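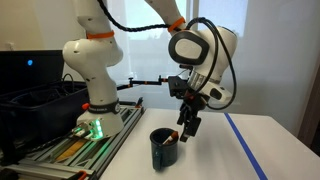
Desk Storage in Shared Study Rooms: Use of Mugs as Pen Holders
Student project report, Module 5, Prironbridge

1. Background

The shared study rooms at Prironbridge have no fixed storage for pens, markers and small tools. Users bring their own containers, and most of these are drinking mugs. A mug is cheap and stands on a small footprint, but it was made for liquid and its proportions differ from those of a purpose-made pen pot. The project compared the two on three points: stability, ease of removal and table space used.

2. Materials

Two containers were tested. The first was a glazed ceramic mug with a side handle, dark teal-blue. The second was a straight-sided pen pot from the Skarlow range, bought for the project. The load was made up of markers, pencils and one short screwdriver, added singly. All tests were done on a white tabletop. Blue tape was used for marking out.

3. Method

Each container was placed on the table and loaded one item at a time up to a maximum of 10. After each addition the container was pushed at the rim with a spring gauge until the far side of the base lifted. The reading was written down and the push repeated from the opposite side. For the mug, the handle was first set in line with the push and then at a right angle to it.

Removal was tested by taking out a named item with one hand. A removal was recorded as a fault if the container moved from its place or if a second item came out with the first. The sessions were held in January, with the last one on a Friday morning.

4. Results

The mug was harder to tip than the pen pot at every load. The direction of the handle had a small effect, and the lowest readings were taken with the handle in line with the push and on the far side from the gauge.

A single item in the mug does not stand upright. It leans across to the rim and its tip points outwards. This made it easy to pick up, but a sleeve could catch it. With 5 items or more the contents held each other up and the lean was reduced. Removal faults then became more frequent in the mug – mainly a second marker pulled out by its cap.

The handle increases the table space needed. Two mugs side by side can be turned so that the handles do not meet, but users did not do this unless asked.

5. Sources of error

The gauge was held by hand and the angle of push was not fixed. Only one mug was used. The Hassanpour method for tipping tests calls for a guide rail, and none was available.

6. Recommendations

A mug is suitable for up to 5 items per user. Above that a divided pot should be used. The handle should point towards the back of the desk.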